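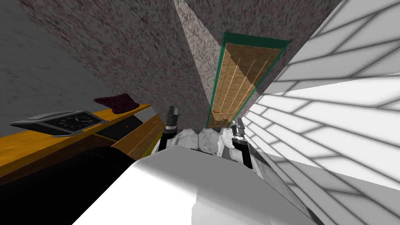

The Regulations of the Hatstead Schools Simulation League required that every run be entered in a bound book, in ink, by a pupil who had not written the code. At Retamal College that pupil was Delia Oprea. At four in the afternoon she recorded that the simulated arm had begun its attempt, that the tall wooden door with the green frame stood in its view, and that the door was not the object of the exercise. She underlined the last part. The object was the cabinet, and the cabinet had an orange handle too.

The team's program was called Girkeveo. It had been written over one term by Fermín Gaete and Benjie Malabanan, who disagreed on most matters of style and had therefore divided the work strictly. Fermín was responsible for deciding what to reach for. Benjie was responsible for reaching. The approach to the door was accordingly held to be Fermín's, and he accepted this in silence, altered 6 to 10 in a line of his own code, and asked for the next attempt to be entered. 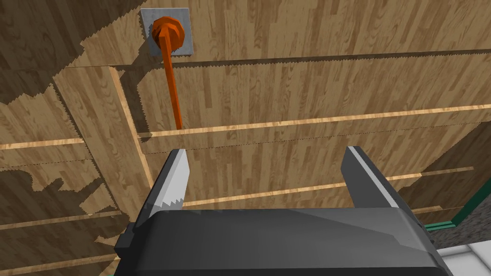

Under the rules a team was allowed 42 attempts before its score was fixed. Mr Paredes, who supervised the club on behalf of the college, did not permit himself to advise. He sat at the back with the League handbook and consulted it whenever he was asked a question - a practice the pupils had at first taken for helpfulness.

"May we change the order of the joints?" asked Benjie.

"Paragraph nine," said Mr Paredes.

Paragraph nine concerned refreshments. Benjie changed the order of the joints.

Delia wrote down what she was given. She had joined the club in January in the belief that it involved building something, and had been issued with a pen. She had since come to like the book. It held the record of every earlier team at Retamal, and some of the entries were very short. One page said only: "Went to the floor again. Stopped for tea."

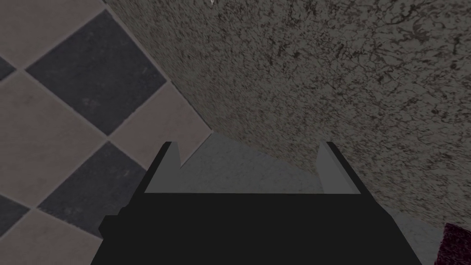
Gripper open over the chequered floor, Trastirar practice room.

She read the old entry aloud while the two boys were looking at their own floor. Fermín wished to know what the earlier team had done about it. Delia turned the page. They had slowed the wrist, she said, and it had cost them 570 points in time penalties, and they had written that they would do the same again.

There followed a discussion, which the book records as "discussion". Benjie was of the opinion that points were the purpose of the League. Fermín thought that the purpose was the handle. Mr Paredes was asked and looked for the relevant paragraph for some time.

In the end it was Benjie who slowed the wrist. He typed the new value, took his hands off the keys and pushed his chair back from the desk.

"Enter it," he said.

Delia entered it, and left the space for the result blank.
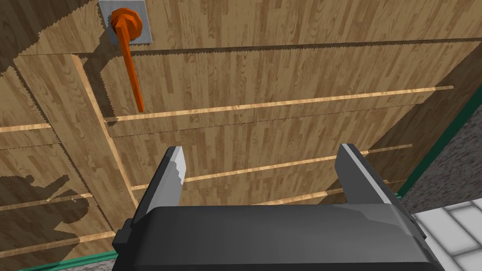 Celeste Godoy remarked from the doorway that a slow wrist was all very well, but that the judges at Trastirar would want to see the reasoning written out, and in a fair hand. Fermín replied that it was in the book. She asked whether she might look, and Delia moved her elbow so that she could.

They read it together from the first attempt, the door included, while the program waited for someone to press the key.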